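Setting up the Urnum cell, second attempt

I've been putting off this post because the last one about the Urnum cell got a pile of cheerful comments, and I don't feel cheerful about it. Dakameo sells the simulator as a way to commission a gripper before you own one. Load the model, click calibrate, go home. I've spent most of July not going home.

The trouble starts with the wrist camera. The stock setup mounts it low behind the gripper, and the manual says the default angle "suits most tasks." Which tasks? With the wrist rolled over, the tabletop turns into a ceiling and the shadows come out in stair steps. I raised the shadow map from 800 to 1,000 and could not tell the difference.

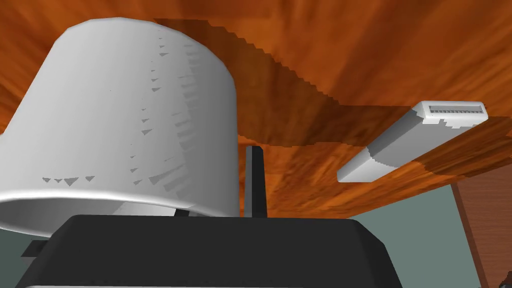 My other complaint is the collision settings. Out of the box the contact margin is 4 millimeters, and the fingers will happily report a touch on something they haven't reached yet. I set it to 2 and reran the whole approach routine. Fewer false touches, slower run. Warcombe, who make the add-on that is supposed to tune this for you, suggest leaving it alone. I tried their way first and got the same phantom contacts, now with a progress bar.

So I do it by hand. Park the arm away from the table, open the jaws all the way, and save that pose as home. Then look through the wrist camera before you trust the number on the panel. The panel once told me the jaws were open when they were half shut — a stale reading from the run before. I check for a clear gap between the fingers, zero the width, and only then load the objects back in.

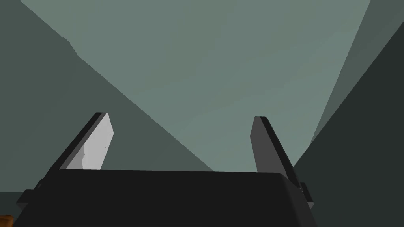 What I'm leaving alone for now

Friction. The Oyewole plugin has a slider for it with no units, and I don't tune things that have no units. The lighting can wait too. I keep reading that better lighting makes a simulated cell carry over to real hardware, and I have yet to see anyone post the failed runs next to the good ones. If you have some, send them over and I'll put them up here, settings and all.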